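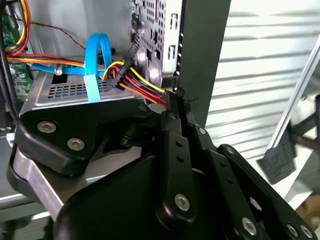 September, evening, Wisevville. Hand guiding on the teardown cell again. Power connectors are still the slow part. With the fingertips on the plug where the colored wires enter it, I have very little room beside the drive cage, and the blue SATA loop is close by. Logged 19 demos, kept all but 2.

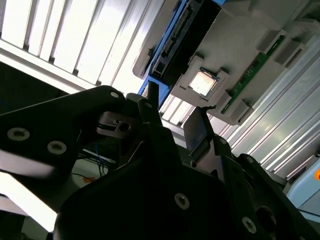

Switched to remote control after coffee. The lag on the Nellis link is small but I overcorrect for it. Total is now 494 against a target of 400, so Urnulen can start training. Wrist offset needs redoing first.

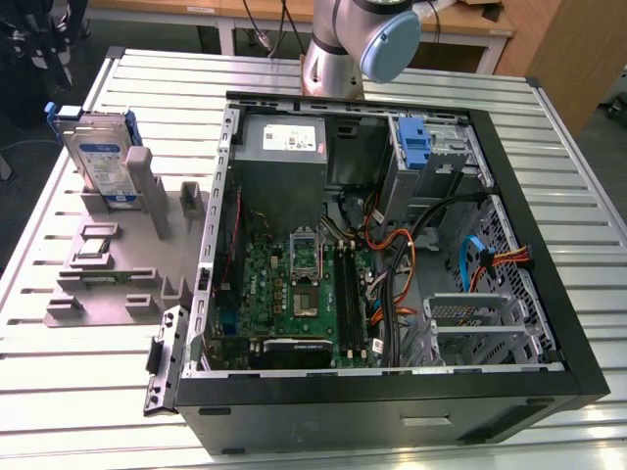
Cell layout, case on its side, parts fixture at left.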